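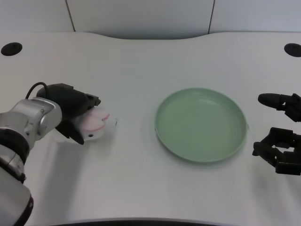

White table, back edge toward the wall panels. Pink and white soft toy, sage-green plate.

Saturday, August 10, 2024

Quiet in the workshop today, so I'm finally writing up the table and the tableware before the notes on the backs of my envelopes go missing again.

First, the table. I'm fonder of this one than I expected to be. When it came over from Zandonside in July I grumbled about the back edge, the way it dips in toward the middle, because I couldn't see what it was good for and I had a straight-edged shelf all measured up to go behind it. The shelf has gone to the Mollach store room under tag 1819 and I don't miss it. What I do like is the white top. Pale things get a bit lost on it, I admit, but you see every crumb and every bit of fluff, and you wipe it, and then you feel you've done something with your morning. The two cable holes are in a sensible place too, well back by the corners where you don't lose a pencil down them. (Ecaterina has lost a pencil down one of them anyway.)

Now the plates. Ecaterina Ghiță and I have been going back and forth for weeks over which color to keep out for everyday use, and I think we've settled on the sage green. The cream ones from Vanville were lovely in the hand but on this table they vanish, and twice I set a mug down on the rim of one. The dark blue ones show every scratch. The green sits nicely in between – easy to find with your eyes, easy to live with, and the matte finish doesn't throw the ceiling lights back at you. I also like that the rim is low. You can slide a thing onto it from the side without much of a climb, and the well is shallow enough that small items don't tip over into the middle and hide.

Cream set is wrapped and boxed, label 1234, bottom shelf on the left. Please don't unwrap it just to look, the paper took me ages.

Soft toys next. I went through the whole Kandpal bin after lunch and I'm afraid I got sentimental about it. The pink and white one stays, no question. It's a funny lobed little thing and we still don't agree on what animal it's meant to be. I say piglet, Ecaterina says some kind of sea creature, and the order sheet only says 2923, so no help there. Whatever it is, the pink lines along the folds make it easy to pick out against the white, where the plain white lamb from the same bin was hopeless. The lamb has moved to my windowsill and is very happy.

Washing: the toys go in a mesh bag, cool, 60 minutes on the gentle setting, then flat on a towel overnight. Don't put them on the radiator. I did that with the duck and it has never been the same shape since.

Still to do:
Felt pads for the table feet, the left front one especially
A second green plate, same size if they still have it
Lid for the Kandpal bin
Ask Ecaterina where she put the good cloths – the blue-edged ones, they don't leave lint

I'll bring the biscuit tin back on Monday, washed and refilled.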